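Laundry, a Gallery

The utility room on Hepburn Street measures six feet by something less than six feet, and for most of January I took pictures in it. I had meant to photograph birds. The birds were outside, where it was cold, and the washing machine was inside, where it was making a noise like a bag of spoons, so here we are.

The captions are mine and so is the washing. Click a picture to make it bigger, although I can't think why you would.

1. The machine, a Famel, bought secondhand with the house. It has a dial with eleven programs on it and I have used 2. The rest are named after fabrics I don't own.
(Picture being rescanned. It came out mostly glare.)

2. The shelf over the machine. Detergent, other detergent, a box of stain remover so old that it has a stain on it. The shelf was put up level and the house moved.
(Also being rescanned.)

On to the part people write in about, then, which is the socks. The rest of this page is socks. If you came for the shelf, I'm sorry, and I do understand.

A note on method first. Everything comes out of the dryer and goes into the blue tub, and the tub goes upstairs, where it sits until somebody needs a sock. At that point the tub is dug through by hand, in the dark, at 6 in the morning, by a person standing on one leg. This system ran without changes for years. In January I decided to replace it with a better one, laid out flat on a pale surface in daylight, every sock where I could see it. Pairs would be matched, rolled and put in a drawer like the ones in magazines.

It takes longer than you'd think. I set aside a Wednesday evening for it and got as far as the gray ones, of which there are a great many, all bought at different times from different places and all very slightly different grays. Under the kitchen light they match. Under the hall light they don't. I wore two of them to the dentist on the strength of the kitchen light and I believe the receptionist saw.

The house rules, as they stood by the end of the month:

Cuffs get pulled up straight before anything is called a pair. A sock with its cuff folded in on itself can pass for a shorter sock, and I have made some bad marriages that way.

Inside-out socks are turned right side out before the wash. After the wash they are turned right side out with a sigh.

A sock with a hole goes in the rag bag. A sock with a thin place goes back in the drawer to think about it.

Singles go in the shoebox. The shoebox is a Gerkow shoebox, size unknown, from boots that left this house before the dog did. It holds 4 layers of singles if you press down, and nothing has ever come out of it. I check it anyway — every time, all the way to the bottom, like a man going through his pockets for a train ticket.

Fluffy ones are dealt with last. They pick up everything, and I once found a whole clothespin spring in one.

Stripes are the useful bit. Plain socks will match with anybody, but a stripe at the toe or a band hidden in the cuff narrows things down a good deal, and I've started buying for it. The drawer was all gray and black up to last winter. Then I bought a bag of assorted colors from the Fameo outlet, partly for the matching and partly because I wanted to be able to find my feet.

3. Some of the brighter ones, before pairing. The yellowy-orange one has a dark green stripe tucked inside where it folds over, and the white one finishes in a bit of navy at the tip. The light blue is the fuzzy kind, so it waits its turn.
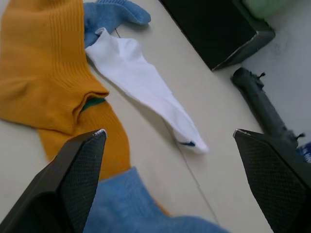

Marjorie-from-the-comments wrote to say that I'm making far too much of this, and that in her house every sock is the same sock, bought by the dozen, thrown in a drawer unrolled and pulled out two at a time. She hasn't looked for a partner since her kids left for college. She also says rolling ruins the elastic, and that I should fold them flat in thirds and stand them on end.

I tried the thirds. They stood up for most of an afternoon and then went over all together when I shut the drawer. I've gone back to rolling, and the elastic can take its chances. As for buying a dozen of the same, I did price it up, but it would mean giving up the colors, and I've only just got used to seeing my ankles in a room.

4. The drawer, finished. I was pleased with it and took it from several angles.
(I deleted the good one by mistake. It'll be replaced when the drawer looks like that again.)

5. The Gerkow box, lid on.
(Rescanning.)

Odds and ends: a few readers asked what the number on the back of the machine was, for a part. It's 1268, stamped on a plate low down on the left, and you'll need a flashlight and a mirror. The spoons noise was a bra wire. The bird pictures are on the other page, both of them, and one is mostly fence.

Next up, towels, once they're dry.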